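Dark Walls, Measured
What deep reds and browns do to the light in a room, and how to specify for them

Dark interior paint has returned to the Endmont catalog after a long absence. The July edition lists 8 reds and browns with a light reflectance value under ten. Reflectance is the share of visible light a dry film sends back into the room. A standard white returns most of what strikes it. A deep maroon absorbs nearly all of it, and the lighting plan has to make up the difference.

The usual error is to size the fixtures from floor area alone. In a pale room, much of the light at desk height has bounced off a wall at least once. With dark walls that share drops sharply, and a plan that gave 500 lux on paper can fall well short at the work surface.

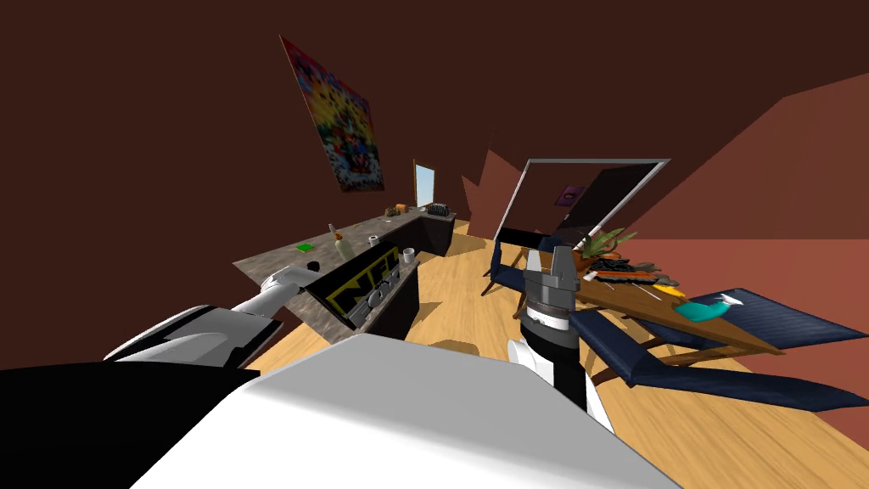 Floors and ceilings

A light floor recovers part of the loss. Pale wood planks under reddish-brown walls return light to the ceiling, which spreads it again. The ceiling should stay white or close to it. Fanley, which makes low-glare fixtures, suggests aiming a portion of the output upward in such rooms.
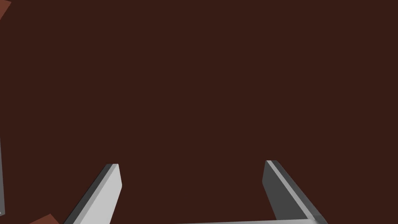
Sheen is the second variable. Kurek sells its dark line in flat, eggshell and satin. Flat hides roller laps and filler patches but marks easily when rubbed. Satin cleans well and shows each joint in the board when light rakes across it. A deep maroon-brown with no visible seams and no highlights, as above, is the look most clients ask for, and on a real wall it calls for a flat finish over a full skim coat.

Coverage also differs. Deep bases carry little white pigment and hide poorly. Kurek rates its maroon at 428 square feet per gallon over a gray primer and advises two coats. For a job of 1,000 square feet, that comes to five gallons. Box all of them together before starting, as small tint differences between cans will show at the cut lines.

The test rooms at Sirivberg were repainted on this schedule and left to cure for a month before any readings were taken.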